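Stirkside Grasp Planner
Version 2, single-arm licence, £400

I wrote the first Stirkside because I was fed up with hand-tuning approach poses, and version 2 is the one I'd happily sell to my own mum (she does have a shed full of motors, so never say never!). You give it a wrist camera feed and it gives you back a ranked list of grasps, each with a path your arm can follow. It replans in 187 milliseconds on my rather elderly laptop.

Tall, narrow cartons used to be its weak spot. Rafia Khokhar rewrote the edge fitting in April, and now it copes with loud printed patterns much better - tartan included.
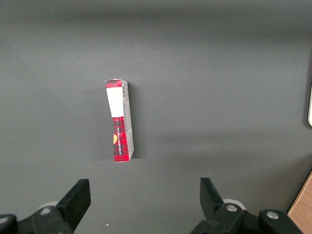 You can set how wide the fingers open before the approach, and how close to the top of a box they're allowed to close. Both live in one plain settings file, so there's no rebuilding.

The licence comes with almost 200 sample grasps and a year of updates. Shagufta Awan answers the support emails, usually before lunch.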